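Bench log, March, cell B

Gripper swap, continued from the page with the coffee on it.

Where we left things: the Zosbridge fingers (blunt, rubbery, loved by purchasing) had been on both arms for 1,000 cycles and had developed a habit of picking up two pens when asked for one. Tomás Geraghty calls this "exceeding spec." I call it dropping the second pen on the floor later, at a moment of the gripper's choosing. So the Zosbridge pair came off and went back in their foam, and on went the Plulten ones, which are black and pointed and look like they belong in a dentist's drawer.

Mounting took the morning. The Plulten adapter plate has the same bolt pattern as the Zosbridge one, rotated by just enough that you discover it with the last screw. Left arm went on fine the second time. Right arm went on fine the first time, so I took it off again to see what I had done wrong. Nothing, apparently. Left a note inside the toolbox lid about which way the plate faces. There was already a note there, in my handwriting, saying the same thing about a different plate.

Homing and zero. Both grippers close to zero without grinding. Opening stroke is shorter than on the Zosbridge and I had to cut the open command down in the config, in two places, because the config is loaded in two places. I have asked for this to be fixed. I have asked myself, mostly, as it is my loader.

Controller is still the Stoltwood box with the firmware from before the holidays. Did not update. The update notes say "improves smoothness," and the last time it improved smoothness the left arm went through a very smooth arc into the wall. It can stay rough until the comparison is finished, or we will be comparing firmware.

The task is the same as before: open pencil case on the front half of the table, arms come in from both sides, left one steadies the case, right one takes out whatever it is told to take out and puts it back. It sounds like a thing you would give a toddler. We have given it to two arms, a controller and two adults with degrees.

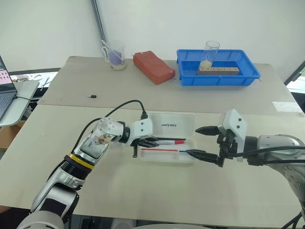
Posted by Theophilus Quansah | cell B notebook | filed under: grippers, end effectors, regrets

Afternoon, first runs with the Plulten fingers.

Started with the marker, the one with the red cap, as it is the fattest thing in the case and I wanted to begin with a success. Right gripper got it by the barrel, lifted, held, put it back. Did it again. Tomás came over to watch, and it pinched the cap, lifted the cap a little way with the marker hanging off it at an angle, and thought about its life. Put it back without dropping. I am logging that as a pick with a remark, since the alternative is a new column, and we have enough columns.

Then the thin red one. With the Zosbridge fingers this pen was hopeless. They would come down flat on either side of it and squeeze the tray. The pointed fingers get down beside it properly, and they do hold it, but they hold it at what is basically a single point, so it swings. If you lift slowly the swing dies out before the place. If you lift at the speed in the old script it comes back down crossways over the other pens like a railroad gate. Slowed the lift in the script. Wrote down the old value this time.

The slim black pen along the hinge side is the hard one, as before. The upper finger wants to be exactly where the open lid is. On the first attempt the finger touched the lid and the whole case skated toward the front of the table until the left arm, which was supposed to be steadying it, remembered its job. Changed the approach angle so the wrist comes in more tilted and the lower finger leads. Better. It means the lower finger passes low over the right end of the case on the way in, and I spent the next few runs with my hand on the stop button, looking like a man waiting for toast.

What I think about the left arm: "steadying" is a generous word for what it does. The script has it come in over the left end and hold position, with the narrow part down beside the case's edge as a kind of fence. It stops the case from sliding left. It does nothing for sliding forward. Everybody who sees this says "why not just tape the case down," and everybody is right, and then we would not be testing two arms. Tomás suggested putting a strip of the grippy shelf mat under it as a compromise. I said I would think about it, and I have now thought about it and written it down, so that's done.

Cables. The left gripper cable goes up over the top of the housing and down the back of the arm, and it is fine, it has slack, leave it alone. The right one is the problem. It crosses the arm on the way out and when the wrist rolls past a certain point it goes tight and the force reading drifts. You can see it in the log as the gripper believing it is holding something very light. I chased this for a good while as a sensor fault before I moved the cable with one finger and watched the imaginary object disappear. Needs rerouting or a longer lead. Ó Gríofa have the longer lead in their catalog. They also have the price in their catalog. Rerouting first.

Force numbers, for whoever picks this up: the closing force setting on the Plulten is in its own units, which the manual calls "counts" and does not explain further. I swept it. At 1,000 the marker slips when the wrist turns. At 2,000 it holds everything, and also flexes the thin pen in a way I didn't enjoy. Settled on 1,244, which looks like a carefully derived number and is where the slider was when I stopped hearing the pen creak. Tomás asked whether I wanted to round it. I do not. If I round it, somebody will think it is a default.

Camera: no change to the mount. Calibration check passed on the first go, which has made me suspicious of the calibration check. The frosted lid still bothers the depth estimate. It reads it as being partly where it is and partly where the table behind it is, so anything planned near the lid gets a margin that is either too big or imaginary. For the black pen I have hard-coded the hinge line relative to the tray. I know. It's marked with a comment in capitals and it comes out before anyone demos this to a visitor.

Comparison so far, in plain words, because Tomás says my tables are unreadable:

Fat things: no difference worth the price. Zosbridge is a bit kinder and doesn't care where on the barrel it lands.

Thin things: Plulten, easily. The Zosbridge pair can't get in between neighbors at all.

Things near the lid: Plulten, with the tilted approach. Not tried with the Zosbridge and the new angle. It should be tried, to be fair to them. I don't expect much, the fingers are too wide, but I have been wrong in this notebook before and it is all still here in pen.

Putting back: Zosbridge. They let go of a thing and it stays where it was let go. The pointed ones sometimes keep a small opinion on release and the pen rolls a bit. Opening more slowly helps. Opening in two steps might help more.

Swapping them over: equally annoying.

Stopped when the right wrist threw an overtemperature warning. Not a fault, just the warning, and it cleared after a rest. It has to hold the tilted pose longer than the old one while the left arm dawdles into place, so it is partly my own doing. Could reorder the script so the left goes first and the right only leaves home when the left reports settled. That would add time to each cycle, and someone upstairs likes the cycle time.

To do, in the order I will probably avoid them:

Reroute right gripper cable, then redo the force sweep at the top end only, as the drift was in there for part of it.

Two-step release on the Plulten.

Run the Zosbridge again with the tilted approach. Same lift speed as today or it isn't a comparison.

Full block of 2,000 on whichever pair survives.

Merge the two config files. This has been on 4 of these lists now and I am starting to feel affectionate toward it.

Note from T.G., added later: the left arm's hold position is saved in the old tool frame, not the new one. It's off by the difference in finger length. That may be why the case walks. I didn't change it, because you said not to touch anything.

Reply: I did say that. Changing it first thing, before the cable. All the "steadying" remarks above stand until then but should be read with pity.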